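Brallulent Refurbishing Guide – Desktops
May
By Brândușa Hodoroagă, with corrections from Petrică Bratu

Section 3. Opening the case, checking the parts, and changing the processor

This section covers desktop computers that have passed intake and have a Drarkau ticket. Laptops and all-in-ones are in a separate guide. If the ticket says "liquid" or "smoke," stop and take the machine to the back bench at Maluleke before opening it.

You will need:

- Phillips screwdriver, no. 2, with a long shaft
- Wrist strap and clip lead
- 16 mm soft paintbrush, dry
- Compressed air, 400 ml can
- Isopropyl alcohol and lint-free wipes
- Thermal paste
- A Samport parts tray with a lid
- Flashlight

3.1 Before opening

1. Shut the computer down. Unplug the power cord at the computer end, then unplug everything else.
2. Hold the power button in for a few seconds and let go.
3. Lay the case on its side on the mat, with the removable panel facing up.
4. Put on the wrist strap. Clip the lead to bare metal on the case, not to a painted surface.
5. Remove the side panel and stand it against the back of the bench. Panels left on the floor get stepped on.

CAUTION: Never open the power supply itself. Its capacitors can hold a charge long after the cord is out. A faulty supply is replaced as a complete unit.

3.2 First look inside

Do this before you touch or clean anything. Write what you find on the Drarkau ticket as you go.

1. Find the label on the power supply. Copy the model number and the rated wattage. If there is an efficiency mark on the label, note that too.
2. Find the memory slots. Note how many there are and how many hold a module.
3. Look over the capacitors with the flashlight. The tops should be flat. A domed top, or brown crust around the base, fails the board.
4. Look at the processor and its socket. Write "fitted" or "empty."
5. Check the cables for nicks and for any connector hanging free. A free connector may be a spare, so trace it before you decide it is a fault.

The parts named in this section look like this on the bench. Other models will have them in different positions.
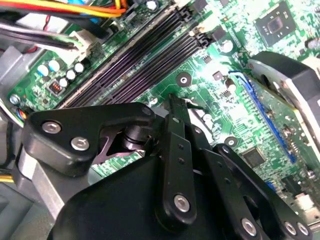 Memory slots, with a group of capacitors next to them. 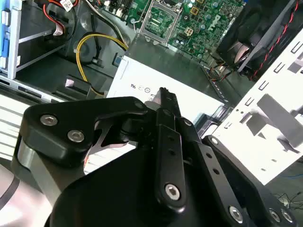

Processor socket, empty and open.
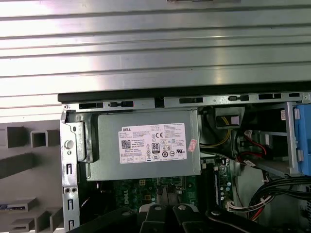
Power supply label. The 80 PLUS logo is the efficiency mark.

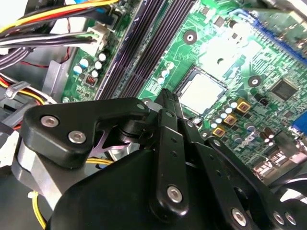
Processor in its socket, with the memory slots to the left.

3.3 Cleaning

1. Take the case to the extraction hood. Keep the wrist strap on.
2. Brush loose dust toward the edge of the case with the dry paintbrush. Go lightly around small parts on the board.
3. Hold each fan still with one finger and blow it out in short bursts. A fan spun up by compressed air can be damaged.
4. Keep the can upright. If frost forms on a part, wait for it to clear before going on.
5. Blow along the memory slots from one end to the other.

NOTE: Do not use the paintbrush or the air can on an open processor socket. If there is dust in it, leave it and tell the bench lead.

3.4 Memory

1. Open the latches at the ends of the slot. Some boards have a latch at one end only.
2. Lift the module straight up by its edges.
3. Wipe the gold contacts once with alcohol and let them dry.
4. Line up the notch in the module with the key in the slot. If they do not match, it is the wrong type of memory for the board. Do not force it.
5. Press down evenly on both ends until the latches close.

Our standard build has 16 GB. If you are fitting a pair, use two modules of the same size and speed, and follow the slot order in the maker's service manual. Color coding on the slots helps, but not every board has it.

3.5 Processor

Skip this part if the ticket says the processor stays in.

1. Disconnect the cooler fan from the board. Loosen the cooler screws a little at a time, working across the corners.
2. Twist the cooler gently to break the paste, then lift it off. If it will not move, do not pry. Set the machine aside and ask.
3. Wipe the old paste off the processor lid and the cooler base with alcohol. Two or three wipes is normal – keep going until the wipe comes away clean.
4. Release the socket lever and raise the metal frame.
5. Lift the processor straight up by its edges and put it in the Samport tray, lid side up. Close the tray.
6. Check the new processor against the ticket. The socket type has to match, and the board must support that exact model.
7. Match the corner mark on the processor to the mark on the socket. Lower it in. It should sit flat under its own weight.
8. Close the frame and the lever. Some resistance at the lever is normal on sockets with pins in the base.
9. Put a small dot of paste in the center of the lid. Seat the cooler, tighten the screws in the same crossed order, and reconnect the fan.

CAUTION: The pins in an empty socket bend very easily and we do not repair them. If a socket will be empty for more than a few minutes, fit a plastic socket cover. Covers are in the drawer under the scale.

3.6 Closing up and first start

1. Push each power connector home with your thumb, including the small one near the processor.
2. Tuck cables clear of the fan blades.
3. Look over the bottom of the case for loose screws. Tilt it and listen.
4. Connect a monitor, keyboard, and power cord. Leave the side panel off for now and start the machine.
5. In the setup screen, confirm the memory size and the processor model against the ticket.
6. Shut down, unplug, refit the panel, and move the machine to the test rack. The rack holds 16. If it is full, use the cart beside it and leave the ticket on top of the case.

If there is no picture on the monitor, unplug and reseat the memory first. If that changes nothing, try one module alone. After that, go to the fault table.

Related sections
Intake and labeling
Wiping and replacing drives
Fault table for desktops
Packing finished machines
Laptops: opening and battery checks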